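Progress report to the Trarberg fund, 2025-10-18
Bagged parcel handling, second phase

Hi Tuva,

You asked for the short version this time, so I'm skipping the budget tables (Wayne has those) and going straight to what we've been doing with the hands.

The task hasn't changed. The robot takes a soft courier bag out of the green crate, sets it on the scale, and then moves it along. Soft bags are a pain! They fold and sag, and a grasp that looks great on paper can end up holding nothing but a corner of plastic.

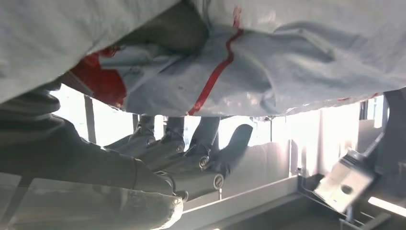
Wrist view of the hand under a white sack, fingers pointing up at the fabric.

Our main change since April is the training set. We now have 500 teleoperated runs, and I threw out 262 of them for the new policy, which felt awful for a day or two. The ones I kept all have a clear view of the contact from the wrist. Ming-te had been pushing for this for ages -- fewer runs, better seen -- and I finally gave in.

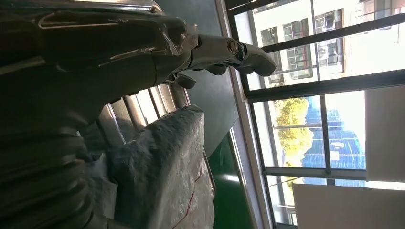
The other thing eating our time is daylight. Crumpled plastic throws back so much glare that the depth estimate goes soft right where the fingers need it. We've started feeding the policy a short history of wrist images so it doesn't bet everything on one washed-out moment, and I'm pretty happy with how that's going.

Then there's the pinch. We dropped the full-hand wrap for the lift and went with a fingertip pinch near the top of the bag, keeping the wrap as a fallback.
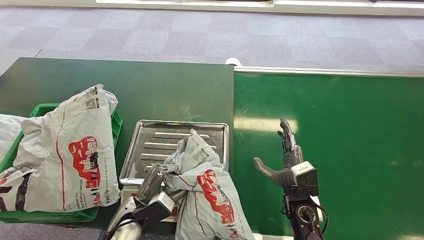
Left hand pinching a bag above the steel tray, right hand raised.

In our last test block the pinch policy got 40 bags onto the tray and dropped 2. Both drops came early in the lift, so I suspect grip force and not the vision side. I'd like to run the same block again with heavier bags before I brag about it.

Placement on the scale is next. A bag that hangs over the rim can throw off the weight, so we're adding a check before the hand lets go. 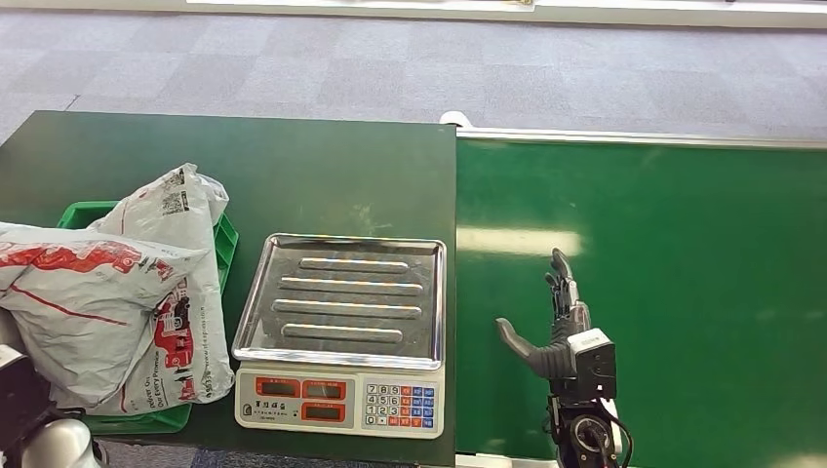 Kwaku Sulemana thinks that check should come after the release, with a second grasp if the reading won't settle, and he'd like both versions compared before we pick one. Fair enough, so both are in the plan for the next stretch.

Call me if you want the run logs.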